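Pressemitteilung

Werkstattgemeinschaft Grarusik stellt zweiarmigen Eigenbau "Calado" vor

Die offene Werkstatt Grarusik in Denen hat den ersten Bauabschnitt ihres Roboters Calado abgeschlossen. Das Gerät besteht aus zwei Armen, die an einem gemeinsamen Tisch arbeiten, und wurde von den Mitgliedern vollständig in ihrer Freizeit gebaut. Die Unterlagen zum Bau werden im Juni veröffentlicht und können dann von allen Interessierten kostenlos verwendet werden.

Das Projekt hat vor 22 Monaten begonnen. Am Anfang stand der Wunsch, einen Arm zu besitzen, mit welchem man in der Werkstatt kleine Gegenstände sortieren kann. Bald zeigte sich jedoch, dass ein einzelner Arm bei vielen Aufgaben nicht genügt, denn manche Dinge müssen an einer Seite gehalten und an der anderen Seite bewegt werden. Deshalb wurde der Plan geändert und ein zweiter Arm gebaut. Beide Arme werden von der Steuerung Prestell geführt, die ebenfalls in der Werkstatt entstanden ist.

Die Kosten für das Material betragen 476 Euro. In diesem Betrag sind die Motoren, die Kabel und das Netzteil enthalten, nicht aber die Werkzeuge, die in der Werkstatt schon vorhanden waren. Elf Mitglieder haben an dem Bau teilgenommen, die meisten von ihnen ohne Vorkenntnisse in der Robotik.

Zurzeit wird mit Vorhängeschlössern geübt. Diese Aufgabe wurde gewählt, weil ein Schloss klein und glatt ist und der Bügel nur in einer bestimmten Lage gut gegriffen werden kann. Auf dem Tisch liegen rote und schwarze Schlösser, welche die Arme aufnehmen und einander übergeben sollen.
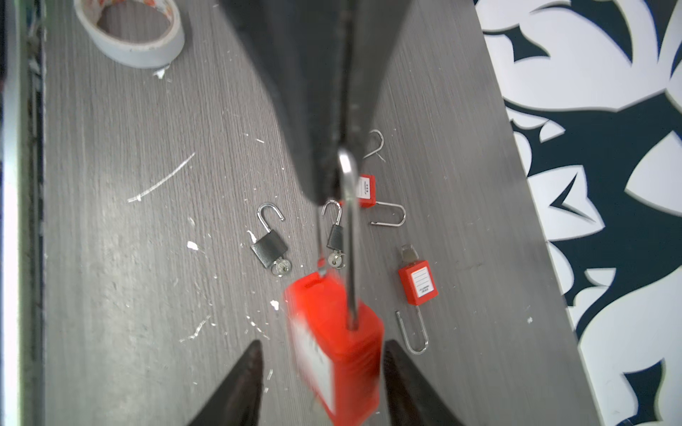

Calado bei der Arbeit mit einem roten Vorhängeschloss, gesehen von der Kamera am Greifer. Foto: Werkstatt Grarusik

Die Finger der Greifer sind die Teile, an denen am längsten gearbeitet wurde. Die ersten Ausführungen waren zu breit und stießen an benachbarte Gegenstände. Die jetzige Form läuft nach vorne schmal zu. Noch nicht zufrieden ist die Gruppe mit der Geschwindigkeit der Übergabe, die in den nächsten Wochen verbessert werden soll. Auch das Einhängen eines Bügels in eine Öse ist geplant, wurde aber noch nicht erprobt.

Wer den Roboter kennenlernen möchte, ist zu den offenen Abenden herzlich eingeladen. Sie finden jede zweite Woche ab 19 Uhr in den Räumen der Werkstatt statt. Der Eintritt ist frei und eine Anmeldung ist nicht erforderlich. Für Schulklassen und größere Gruppen bitten wir um eine kurze vorherige Absprache.

Die Werkstatt Grarusik ist eine gemeinschaftlich betriebene Einrichtung mit Bereichen für Holz, Metall und Elektronik. Sie finanziert sich aus Beiträgen der Mitglieder und aus Spenden.

Der Abdruck von Text und Bild ist honorarfrei, um ein Belegexemplar wird gebeten.

Pressekontakt: Werkstatt Grarusik, Denen, Projektgruppe Calado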